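Skeltell Community Choir: your questions answered

Do I need to be able to read music?

No! Plenty of our singers had never looked at a score before they joined. We teach most pieces by ear, line by line, and hand out words and music for anyone who likes to follow along.

Is there an audition?

No audition, ever. Come along, sit near someone friendly and join in when you feel ready.

When do you rehearse?

Wednesday evenings at 7.30, in term time. Doors open at 7.15 and the kettle goes on at once. We stop for tea halfway through and finish at 9.

I don't know if I'm an alto or a soprano. Does it matter?

Not at first. Try one part for a couple of weeks, then shuffle along and try another. Jintana Wiriya, our musical director, is happy to listen to you for five minutes before rehearsal and suggest where you might be comfortable. Tenors and basses of any gender are very, very welcome.

What do you sing?

All sorts — folk songs, rounds, gospel, a bit of pop, and one big piece each year. This spring it's the Kosten Evening Songs, which has a gorgeous slow movement for the lower voices and a last page that makes the hair stand up on your arms.

How much does it cost?

Your first two sessions are free. After that it's £73 a term, or £9 a week if you'd sooner pay as you go. Under-18s sing for nothing.
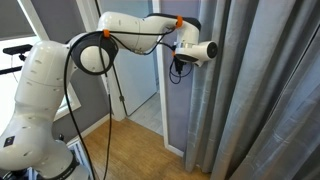
Skeltell Community Choir — white robotic arm

Can I miss a week?

Of course. We only ask that you make the last three rehearsals before a concert if you want to sing in it.

What should I bring?

A pencil, a bottle of water and a jumper, as the hall can be chilly in January. Folders are provided.

Do I have to perform?

Not at all. Some members come just for the Wednesday sing, and that's fine by us. If you do fancy it, the summer concert is great fun and we wear whatever we like as long as there's some blue in it.

Where can I park?

There are 15 spaces behind the hall, and Eberhard Road is free after 6.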